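Inside Zutville: talking pinball, tilt and tiny towns with the developer at Nomano

I have been playing Zutville in VR since October, and I still start most evenings by walking up to the same table, putting both hands on the cabinet and telling myself I'll only play one game. It's a pinball game set in a miniature town, with four tables built so far and a fifth on the way, and it comes from Nomano, a studio with a staff of two. When one half of that staff agreed to talk to me over a call, I had far too many questions written down (most of them about the train).

The developer, who asked to be credited simply as the table designer, grew up nowhere near an arcade. "I learned pinball on a PC with a keyboard. I was good at it, too! Then I played a real machine for the first time at twenty and drained three balls in under a minute. I didn't know you could nudge it with your hips. I didn't know it would be so loud."

That noise was the first thing the studio worked on. Before there was any art, there was a gray box with one flipper, and they spent two months on the sound of the ball rolling over wood. "We had a knocker sound we loved, and in the headset it made everybody jump, so we turned it down. Then people told us the knocker was too quiet. It's back up now. You should jump a little."

I asked about the physics, which to my mind is the best thing in the game. The ball has real weight to it, and you can trap it on a raised flipper, let it roll down slowly and pick your shot. On the Tierney table, the one with the harbor, there's a ramp on the left that I can hit maybe one time in five, and when it goes in I make a sound my neighbors can probably hear.

"Tierney's left ramp was wider," the designer said, laughing. "We narrowed it twice. I'm sorry. The right orbit feeds you a really nice ball for it, though, if you hold the upper flipper and let it come to you. Most players swing at it right away."
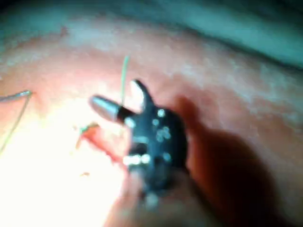 I tried that after the call and my ramp shots went from hopeless to decent, so there's a free tip for anyone stuck on the harbor missions.

We moved on to Arnau, the mountain table, where a small train circles the playfield and carries locked balls up to the summit for multiball. I love that train. It apparently nearly didn't make it in.

"It kept eating balls. You'd lock one, the train would go into the tunnel, and it would come out empty. We had a bug list with 800 entries at one point and I think half of them had the word train in them. My partner wanted to swap it for a ski lift. I went away for a weekend, came back, and rebuilt the whole track from scratch."

Nudging was another long argument. In Zutville you can shove the cabinet with your controllers, and how hard you shove matters. Early testers tilted constantly, so the studio added a setting for it, from forgiving to what the menu calls League. I play on the second step and consider that brave. The designer plays on League with the tilt warnings off, and holds the in-house record on Arnau from a game that lasted most of an evening.

"The game I remember better was a test session where somebody finished on 3553 points. On Arnau! You get more than that for falling down the middle with style. And they pressed start again straight away, so I was very happy with that."

What about people without a headset? A flat-screen version is being worked on, with the same tables and a few fixed camera views, and scores will go on a separate leaderboard. There's no date for it yet. The fifth table is closer, and all I could get out of the designer was that it takes place at night, has three flippers and "a really rude spinner."

I asked for one last bit of advice for new players. "Turn off the music for your first game and listen to the ball. Then put it back on, please, we paid for it."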